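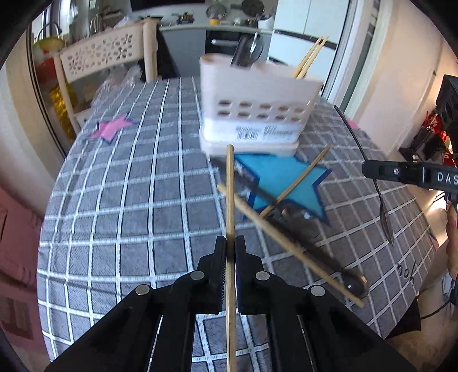
グリッパーが作業の途中で力を失ったとき、最初に何をすればよいのでしょうか。
まず手を止めて、持っているものをテーブルに下ろし、それから電源を切ってください。切るのが先になると、指が開いて中のものが落ちることがあります。

2021年8月18日(水)
文:カトリオナ・ジャーディン

皆さま、暑い日が続きますが、お変わりなくお過ごしでしょうか。今回は、先日の食卓片付けの収録で起きた不具合について、少し長くなりますがお知らせいたします。

手持ちグリッパーを左右に一台ずつ持ち、お箸やナイフ、スプーンを扱う、いつもの課題でのことです。532回目の収録で、片方の指がふっと緩み、挟んでいたナイフが滑り落ちました。幸いどなたにもお怪我はなく、その日の作業はそこで切り上げています。

アポリナール・オルベラさんが夜遅くまでかけて記録を見てくださり、指を動かすリンクのねじが緩んでいたことが分かりました。点検は1000回ごとと決めておりましたが、お箸のような細いものを挟み続けると、思っていたより早く緩むようです。これからは104回ごとに締め具合を確かめます。少々お手間が増えますけれど、どうかお付き合いくださいね。

それから、刃物を扱う課題は当分のあいだお休みし、再開は10月の予定です。お箸とスプーンの課題は、点検の済んだグリッパーから順に続けていただけます。握ったときに「あれ、いつもより軽いな」と感じられたら、どんなに小さなことでもジーン・パーヴスまでご一報ください。気のせいだったとしても、お電話はいつでも大歓迎です!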